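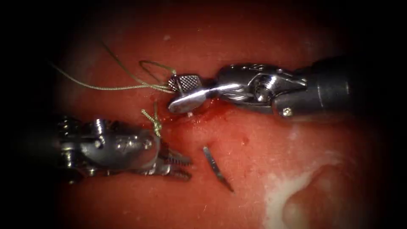 SOLDALE, 2023-07-30

The Surgical Robotics Laboratory at the Soldale Institute has released the first results of its study on learned suturing with two robotic instruments. The study asks whether a control policy trained only on recorded demonstrations can carry out the separate steps of placing and tying a stitch, and how it behaves when one of those steps goes wrong.

Suturing remains a hard problem for automation. Tissue is soft and shiny, thread has no fixed shape, and a curved needle can be hidden by the very instrument that holds it. Earlier systems have often relied on markers placed on the tissue or on a detailed model of the thread. The method reported here uses neither. It takes in the camera view together with the joint positions of both arms and returns a short sequence of motions, which is then replaced by a new one as fresh images arrive.

The training set consists of 2448 demonstrations collected by teleoperation at the laboratory and at its partner site in Cimcombe. Each demonstration was divided by hand into phases: needle pickup, needle handover, insertion, extraction, thread pull and knot tying. Operators were asked to work at their usual pace and to leave small corrections in the recording. Of the full set, 300 demonstrations were held back for testing and were not seen by the policy at any stage of training.

The policy has two levels. The upper level looks at the most recent images and decides which phase should come next. The lower level, named Skumard by the project, produces the motion for that phase. The two levels were trained separately and joined only for the final tests. This arrangement allows the group to change the order of phases, or to repeat one, without training the motion level again.

A stitch may involve several changes of grip. One instrument may hold the needle in its jaws while the other rests at the tissue beside the incision, and the thread between them has to stay clear of both tips. Tied and cut tails from earlier stitches add to the difficulty, as their color and braided texture resemble those of the working thread. In early versions of the method, the upper level sometimes took an old tail for the active strand and called for a thread pull too soon. The present version was trained with more views of finished stitches, and this error has become less common. 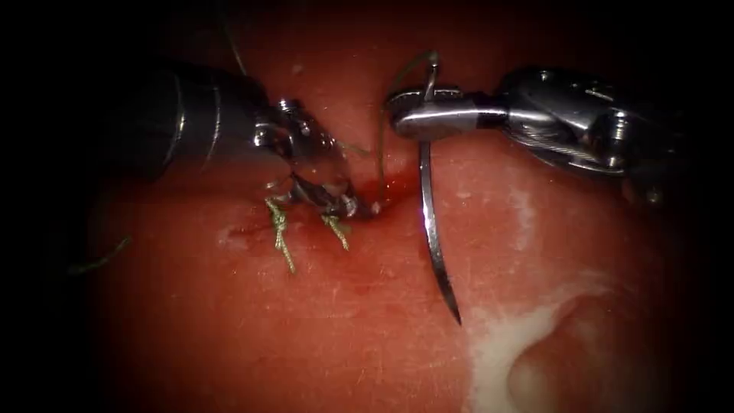
Blood at the wound is a second source of confusion. A small pool changes the look of the tissue just where the policy needs to judge depth, and bright reflections on the steel parts can do the same. The group therefore varied color and brightness in the training images, and reports that the change helped most during insertion. It had little effect on knot tying, where most of the remaining failures occur.

The main finding concerns recovery. When a grasp fails or the needle is set down at an awkward angle, the two-level policy is able to return to an earlier phase and try again. A single-level policy trained on the same recordings tended to go on with the planned motion even when the jaws were empty. The laboratory limited each phase to 3 attempts, after which the system stopped and handed control back to the operator. Most successful recoveries came on the second attempt.

The results should be read with care. Performance fell when the starting position of the thread differed widely from those in the recordings, and the policy does not yet measure the tension it applies. Knot quality was judged by inspection alone - a mechanical test of the finished knots is planned for the next stage. The method has been evaluated only as a research system and is not intended for clinical use in its present form.

Work on the project began in March with support from the Chaiyaporn program for assistive robotics, which also funds the shared computing equipment at Cimcombe. The next round of data collection will add up to 2000 demonstrations, with greater attention to loose thread, dropped needles and partial knots. The phase labels and the evaluation procedure will be made available to partner laboratories once the internal review is complete. Groups wishing to take part in the shared evaluation may write to the laboratory office in Soldale, stating the type of instruments in use and the format of any recordings they are able to contribute.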